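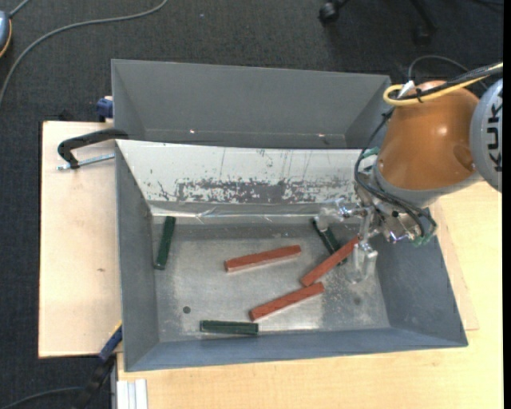
FOR IMMEDIATE RELEASE

Hijazi Press to Publish Shadi Saliba's Fantasy Novel "The Salt Warden"

ZURURSTEAD, May 4, 2022 – Hijazi Press has acquired "The Salt Warden," a debut fantasy novel by Shadi Saliba. The book will be published next January in paperback and e-book, with an audio edition to follow.

The novel is set in Brititlow, a walled port where the dead are kept from waking by lines of salt laid across every doorway. Millus, a former smuggler, is made warden of the salt stores as punishment for an old crime. When the stores begin to run low, she has to bargain with the ghost of the captain she betrayed, who is the only one who knows where the first salt came from.

"The Salt Warden" is the first of two books. The second is already drafted and will go to the publisher this fall.

Saliba wrote the opening chapters as a short story and set it aside for several years. "I kept going back to the captain," Saliba said. "In the story he had one scene and then he was gone. I wanted to know what he would ask for if he had the chance. The book grew out of that conversation, and it is still in there – chapter 16, almost word for word."

The finished novel runs to 59 chapters, most of them short, and moves between Millus and the captain. It is written for adult readers and contains some violence. Readers who like ghost stories, sea stories and slow-burning romance are the main audience.

Hijazi Press publishes fantasy and horror by new writers. "The Salt Warden" is one of five debuts on its list for next year.

Advance copies will be available to reviewers, booksellers and librarians in the fall. Requests for e-book copies can be made now and will be filled in the order received. Please include the name of your publication, store or library and the format you prefer. Saliba is available for written interviews, podcasts and guest posts.

Preorder links and the cover will be posted on the publisher's website when they are ready.

Media contact: Publicity Department, Hijazi Press, Zururstead

###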